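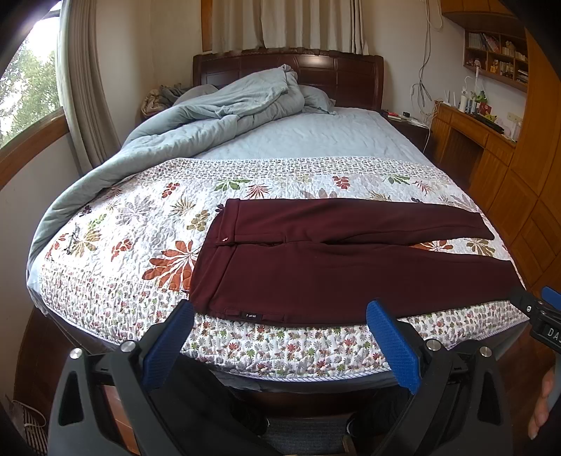
Bed with a carved wooden headboard and a light blue comforter.

Frequently asked questions: furnished rooms at Bratberg House

Bratberg House is a block of furnished rooms in Brarnell, let by the month. The answers below cover the things people ask most before they apply and in their first few weeks. If your question is not covered, write to the letting office or call in at the desk on the ground floor.

Applying

Who can rent a room?

Anyone aged 21 or over who can show proof of identity and proof of income or savings. Students can apply with a guarantor. We let to single tenants and, in the double rooms only, to couples. Both names must be on the agreement.

How long do I have to stay?

The shortest let is three months. After that the agreement runs from month to month until you or we give notice. We do not offer weekly or nightly stays.

Can I see a room before I sign?

Yes. Viewings are held on weekday afternoons and on Saturday mornings, and have to be booked. If the room is still let, we need to give the present tenant a day's notice. If you live too far away to visit, you may send someone in your place.

What does it cost to apply?

Nothing. We ask for a holding deposit of £200 once you have been offered a room, and this is taken off your first month's rent. If you change your mind after paying it, we may keep all or part of it to cover our costs. If we withdraw the offer without good cause, you get it back in full.

Do you keep a waiting list?

Yes, one for each wing. Pugh Wing has the smaller rooms and the list there moves fairly quickly. Pollis Wing has the doubles and people tend to stay longer. You can be on both lists. We take your name off if you turn down two rooms.

Rent and bills

What is included in the rent?

Heating, water, electricity up to the monthly allowance, internet and the cleaning of shared areas. Council tax is also included. You pay for your own television licence and contents insurance.

How much electricity can I use?

The allowance is 200 units a month for each room. Each room has its own meter, inside the cupboard by the door. Anything over the allowance is charged at the rate we pay, with nothing added, and appears on the following month's statement. Electric heaters brought in by tenants are the usual cause of a high reading.

When is rent due?

On the first of the month, by standing order or bank transfer. We no longer take cheques or cash. Please use your room number as the reference. If you know that a payment will be late, tell the office before the first.

Will my rent go up?

We review rents once a year, in December, and write to every tenant with the result. Any change takes effect no sooner than two months after the letter.

The rooms

What furniture is provided?

Every room has a bed and mattress, a wardrobe, a chest of drawers, a table and at least one chair. The doubles also have an armchair. Furniture was bought at different times, so the rooms do not match one another. If a particular item matters to you, check it at the viewing and make sure it is on the inventory.

Is bedding provided?

A mattress protector is. Sheets, pillows and covers are not, but we can sell you a starter set at cost if you ask at least a week before you move in. Please keep the protector on the mattress at all times. If it needs replacing, bring it to the desk and we will swap it.

Can I bring my own furniture?

Small pieces such as bookcases, desks and lamps are fine. Upholstered items must carry a fire safety label. We cannot store our furniture for you, so anything on the inventory has to stay in the room.

Can I move the furniture about?

Yes, as long as the door opens fully and the radiator is not blocked. Lift the heavier pieces and do not drag them, as the floors mark easily. Put everything back as it was before you leave.

May I hang pictures?

Use the picture rail. Hooks for it are free from the desk. Please do not use nails, screws or sticky pads on the walls. The sticky pads take the paint off.

Are pets allowed?

Fish in a small tank are allowed. Cats and dogs are not. Assistance dogs are welcome in both wings.

Living here

Where is the laundry?

In the basement of Pugh Wing. It is open to tenants of both wings from 6 in the morning until late evening. The machines take cards only. Please take your washing out when the cycle ends, as other people may be waiting. The airing room next door is free to use. Do not dry clothes on the radiators, as this causes damp in the rooms.

What are the kitchen arrangements?

There is a shared kitchen on each floor. Each tenant has one shelf in the fridge and one lockable cupboard. The key is on the same ring as your room key. Wash up after use and label anything left in the freezer. Unlabelled food is thrown out at the end of the month.

Can guests stay overnight?

Yes, for up to two nights in a row. Let the desk know, so that we have the right number of people on the fire list. Guests may not be given a key or stay in the room while you are away.

Is there parking?

There are a few spaces behind Pollis Wing, let separately by the month. Bicycles can be kept in the covered store at no charge. Please do not leave them in the hallways.

Will anyone come into my room?

Only with at least a day's notice in writing, except in an emergency such as a leak. We carry out a short check twice a year, looking at smoke alarms, windows and radiators. You do not have to be in, and you do not have to tidy up for it, but we need to be able to reach the windows.

How do I report a repair?

Use the repairs form at the desk or email the office with your room number and a short description. Loss of heating, loss of power and leaks are dealt with on the same day. Other jobs are normally done within two weeks. If you have a wobbly bed frame or a broken slat, report it and do not try to mend it yourself.

Moving out

How much notice do I have to give?

One month, in writing, to end on the last day of a month. An email counts. If you are still in your first three months, you are responsible for the rent until the three months are up or until the room is let again.

What state should the room be in?

As clean as it was on the day you moved in. Empty the drawers and wardrobe, defrost your part of the freezer and take your own bedding with you. Fair wear is not charged for. Burns, large stains and missing items are.

When do I get my deposit back?

Within ten days of agreeing the final inventory. If we want to deduct anything, we will send you a list with the cost of each item. If you disagree, the deposit scheme will look at the matter free of charge.

Where do I leave my keys?

Hand them in at the desk and ask for a receipt. If you are leaving outside desk hours, put them in the key box by the front door in an envelope marked with your room number.

Page last updated 26th April.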